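Forum > Paper and Ephemera > Albums and Scrapbooks

Lodge visitor album from Brustcombe, take apart or leave?
Posted by Asuka Ichikawa, Aug 30, 2021

Good evening to all. In April I bought from the Tillman sale an album which belonged to a traveling member of a benefit lodge in Brustcombe. He asked the brothers he visited to sign a card, and he glued the cards in. There are 297 cards. Many have a second card glued on top, so one must lift the first to read the other. The spine is split in two places and the boards do not close any more.

My question is if I should remove the cards and put them in Wellano sleeves, in the same order, or if I should keep the book as it is. I want to scan everything before winter in any case.

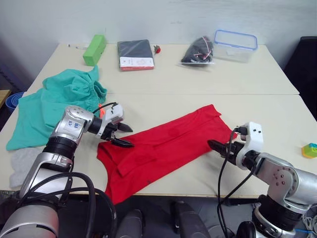

The order of the cards is what worries me the most, because he did not write dates on all of them and the page is sometimes the only clue to the year. If I take it apart, I must lay out a full section at one time and not move it until each card has its pencil number. My kitchen table is too small for this. Two white tables pushed together end to end, like in my first picture, would give enough length, and even something as big as the red garment there leaves a good part of the surface free. I would put the pages on the far table and the cards on the near one.

--

oldgavel
Please leave it alone. An album with the cards in is a record of a man's travels. Cards in sleeves are 297 autographs, and most of those names mean nothing to a buyer or a reader.

--

pasteboard_k
I disagree with oldgavel. If the boards don't close, the weight is pulling on the pages every time it gets opened. I took apart a lodge album of 200 cards and I have never been sorry. Which glue is it? Brown and shiny or white and dull?

--

Asuka Ichikawa
Thank you both. It is brown and shiny, and it breaks when the page bends. Eleven cards were already loose in the back when I received it. I did not put them back, as I do not know their places.
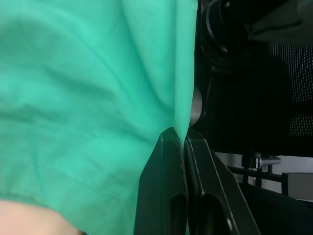
I should also say that there is a poem on the last pages, copied by hand, with the title "Lament". It is for a brother who drowned. It is written directly on the album page, so it can't go in a sleeve, and this is one reason why I hesitate - the poem would stay behind in an empty book.

--

oldgavel
Then you have your answer. Have a proper box made, scan it with the book resting on wedges, and stop opening it.

--

pasteboard_k
A box does nothing for brittle glue. Those cards will keep dropping off inside it. Also, scans of the top cards are not scans of the ones under them. How will you do those?

--

Asuka Ichikawa
Most of the top cards are held only on one edge and can be lifted like a door. Perhaps 2 or 3 on a page are glued completely.

--

marginalia_tess
What did you pay, if that's not rude? A similar one went for 1,007 with fees, and it was missing the front board.

--

Asuka Ichikawa
Much less than that! I was the only bidder, I think.

For now I will scan with the wedges and number the loose cards separately. I will ask a binder about the spine before I decide the rest.

--

pasteboard_k
Fair. Soft pencil for the numbers, on the back, low corner. And photograph the glue marks on the empty spots. You may be able to match the loose ones by shape.

--

oldgavel
That last bit I agree with.

Recent in Albums and Scrapbooks
Officer's jewel mentioned in minutes, what rank?
Wellano sleeves, old size and new size
Identifying a lodge seal in purple ink
Removing tape from a membership certificate
Tillman sale, who went?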